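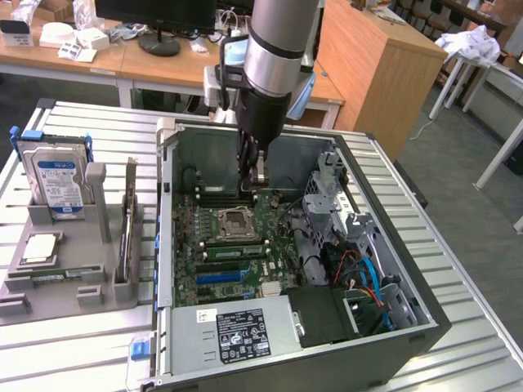

Open desktop chassis on the bench, motherboard with CPU socket exposed.

Search products Go
Home | Market Data | Trading Systems | Hosting | Support

Metton Desk Feed 3
Posted in May by the Dandport product desk

Metton Desk Feed 3 is a market data and profit-and-loss reporting package for fixed income and equity trading desks. It takes prices from the exchanges and dealers a desk already subscribes to, marks open positions against them, and writes the results to the general ledger in a format the finance department can audit. Licenses are sold per desk, not per user.

Coverage
The standard package carries 751 instrument classes, including Treasury notes, agency mortgage securities, listed options, investment grade corporate bonds and interest rate swaps. Municipal bonds are priced once at the close. Convertible bonds need the Wotitcombe pricing module, sold separately.

Reporting
The package ships with 154 report templates. Most are daily position and revenue statements. The quarterly set splits revenue into client spread, inventory gains, net interest and fees, and compares each line with the prior quarter and the same quarter a year earlier. Templates can be copied and edited. The originals are locked.

End-of-day marks are taken at 4:15 p.m. Eastern by default. The time can be changed for each desk, but a change made after noon applies from the next business day. Late corrections are posted as separate entries and carry the user ID of the person who entered them.

Rate scenarios
Parallel shifts, steepening and flattening are included. Each desk can store up to 24 scenarios of its own. Results show the change in market value and in net interest income over the next four quarters. Prepayment assumptions for mortgage securities come from the Ahmadpour tables, updated monthly.

Deployment
Desk Feed 3 runs on a desktop workstation for a single desk or on a hosted server at Dandport for several. Both versions use the same database layout, and a desk can move from one to the other without rebuilding its history. A local copy keeps 24 months of marks. Older marks are archived and can be restored on request.

Not included
Exchange fees and dealer data subscriptions are billed by their providers. Order entry and trade confirmation are outside the package. Users of version 2 keep their templates, but custom scenarios must be entered again.

Pricing is quoted by desk and contract term. Send requests to the Dandport sales office with the number of desks and a list of current data subscriptions.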